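Thread: chelating products and color-treated hair, notes from the back bench. May 2022

1/ Questions keep coming in about using a chelating rinse before a color service. Short version: do it the day before, and leave the bowl alone until the hair is fully dry.

2/ A chelator (EDTA, phytic acid, sodium gluconate) binds calcium, copper and iron so they rinse away. A clarifying shampoo is mostly surfactant. It lifts oil and styling residue and leaves most of the metal where it was.

3/ Copper is the one that matters for color. It speeds up the breakdown of peroxide. You get heat, uneven lift, and breakage at the ends, where the hair is oldest and most porous.
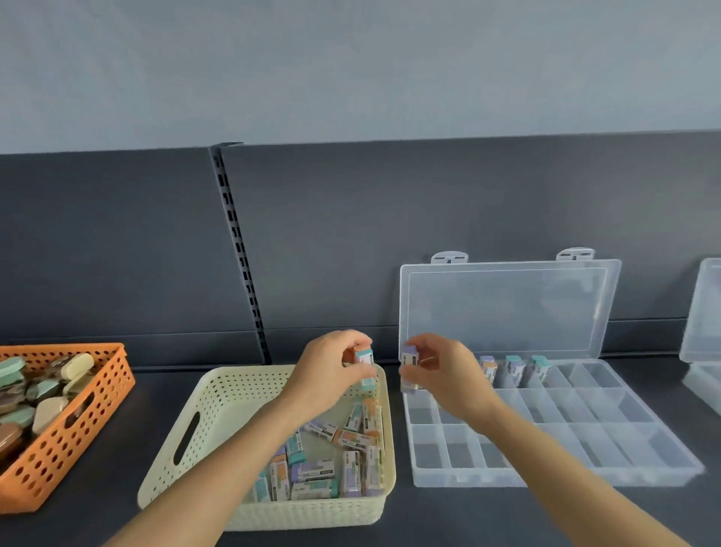

4/ Dwell time. Nirura's rinse says 10 minutes. I ran it at 10 and at 35 on swatches cut from the same weft, soaked in Sakbridge tap water. The 35 swatches felt rougher and took toner darker. Stay with the label.

5/ pH. The Nirura sits on the acid side, so the cuticle stays fairly flat. The Hetano powder mixes up alkaline if you use too little water. Weigh it. Scoops vary with how the powder has settled.

6/ Frequency by water type:

- Soft water: once before a color service, otherwise skip it.

- Hard municipal water: every 14 days, conditioner after.

- Well water with iron staining: weekly for the first month, then every 14 days.
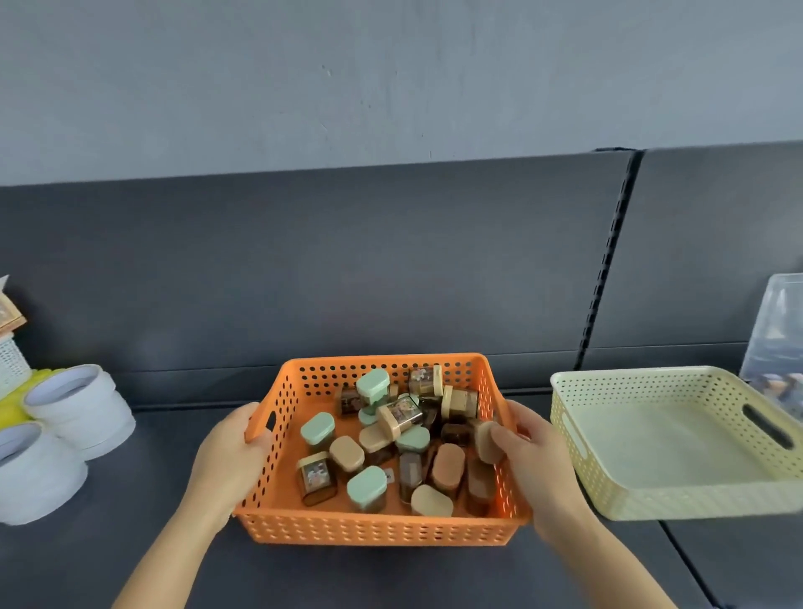

- Pool swimmers: wet the hair with clean tap water first, rinse straight after, chelate weekly in season.

7/ Fresh color: wait 14 days. Direct dyes (pastels, most reds in the Fontana range) will fade on the first wash with any chelator. Oxidative color holds better but still shifts a little.

8/ Shower filters. The Fontana cartridge is carbon and KDF. It handles chlorine. It does not soften water, and my hardness strips read the same before and after it.

9/ Next: a 60 wash fade test, Nirura against Hetano, same dye lot. Swatches are tagged. Results go in a new thread.

41 likes · 12 shares · 3 comments

Comments

mixbowl_and_foil: Does the Hetano keep once it's mixed?

Reply from author: No. Mix per client and dump the rest.

hardwaterhair: Weekly was too much for my fine hair, went to every 14 days and the ends are better.

Contact | © 2022 | Back to top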